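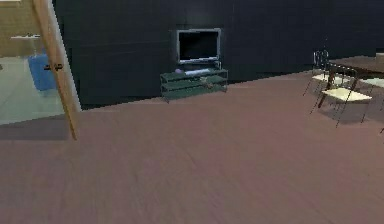 Zarau Home Simulator: Review of the Apartment Scene Package

Reviewed for the Ulby Robotics Laboratory by Masanobu Hayashi

Purpose of the review

The laboratory licensed the Zarau package in July to test navigation software before it is loaded onto the Mustby mobile base. This review covers the living and dining scene, with particular attention to a collision fault that the package failed to reveal during our tests.

Setup and general quality

Installation took 15 minutes on a standard workstation. The scene loads quickly, and the menus are clear. The layout suits navigation work: an open door leads to a brighter adjoining room, a wide stretch of wood-grain floor lies between the media stand and the dining table, and the chairs have thin metal legs of the kind that range sensors often miss. The dark wall behind the television is also a useful test for depth cameras. Small items can be moved or removed through the scene editor.

Description of the fault

The navigation software completed 200 simulated runs from the doorway to the dining table without a recorded contact. The same software was then run on the Mustby base in our test room, which is furnished with similar chairs. The base struck a chair leg on 6 of its first 15 runs. No person was hurt. One chair was bent, and the front bumper switch on the base had to be replaced.

A check of the package found two causes. First, the collision shape assigned to each chair covers the seat and the back but leaves out the legs. The simulated base passed through the legs, and the contact log stayed blank. Second, the simulated range sensor uses the same simplified shape and therefore reported open floor beneath the seats. The legs are drawn correctly on screen, so an operator watching a run has little reason to suspect a problem.

The door was checked in the same manner. Its panel registers contact as it should. The lever handle does not, and any robot with a raised arm or mast could pass through it without a warning.

Vendor response

Zarau acknowledged the report and supplied corrected chair files after four weeks. With these files in place, contacts with the chair legs are logged. The handle had not been corrected at the time of writing. The release notes do not mention either fault, and customers who do not request the new files will continue to use the old ones.

Comparison

The laboratory also holds a license for the Sugiyama room library. Its surfaces look plainer and its scenes take longer to load, but it includes a view that draws the collision shapes over the furniture. Zarau has no such view. Had one been available, the missing legs would have been found on the first day.

Recommendation

The package is acceptable for early route planning and camera work. It should not be used as the only evidence that a robot is safe to operate near furniture or people. Users should drive the simulated base directly into each chair, table leg and door at low speed and confirm that a contact is logged before any test results are accepted.

Rating: 4 out of 6. The rating will be reviewed when the door handle has been corrected.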